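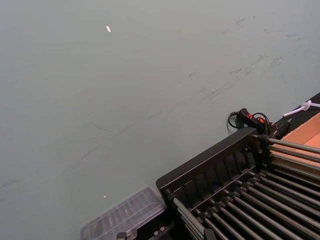

*The rack and clear plastic container on the bench at Setham, seen from the wrist camera of the arm.*

## Setham bench cell: report on the February stoppage

The Automation Safety Office has closed its review of the fault that halted the rack-handling cell at the Setham site in February. The full report is available to staff at Setham and Orbridge through the document library. A summary follows for readers in other departments.

The cell uses a single arm with a wrist-mounted camera to move items between a clear container and a rod rack on the bench. It had completed 2,171 cycles under the current program when the fault took place. During a routine placement, the gripper came down short of its target and pressed against the side wall of the rack. The arm did not stop at first contact. It continued along its programmed path and pushed the rack out of position before the operator on duty used the emergency stop. No one was injured, and the rack remained serviceable. One gripper finger was bent and has been replaced.

The review identified two causes. The first was an error in the position estimate. The program locates the rack by finding the metal rods in the camera view. The rods are parallel and evenly spaced, and bright reflections along their upper surfaces led the software to match the wrong rod. All later positions were then offset by one space. The second cause was a contact force limit that had been raised during earlier testing by Plolteo, the integrator, and was not returned to its approved value before the cell was handed back. Had the approved value been in place, the arm would have stopped when it touched the rack.

The review also noted weaknesses in the bench layout that did not contribute to the fault. Cables and a power strip were kept on the same surface as the rack, within reach of the arm. A harder push in that direction could have brought the rack into contact with live equipment.

The following measures now apply:

- The program must confirm the near corner of the rack as well as the rods before any placement begins.
- Force limits are locked. A change requires written approval from the Safety Office and must be entered in the cell log.
- Power strips and loose cables are to be moved off the bench before the arm is enabled in automatic mode.
- Operators are to complete the revised 17-point start-up check at the beginning of each shift.

The cell has been permitted to run at reduced speed with an operator present. Approval for full speed will be considered after the same corrections have been made to the sister cell at Ibarra, where the force limit was found to be correct but the rod-matching software is identical.

Questions about the review, and reports of unexpected contact by any arm at any site, should be sent to Aitana Vidal in the Automation Safety Office. Contact events must be reported even when no damage is found.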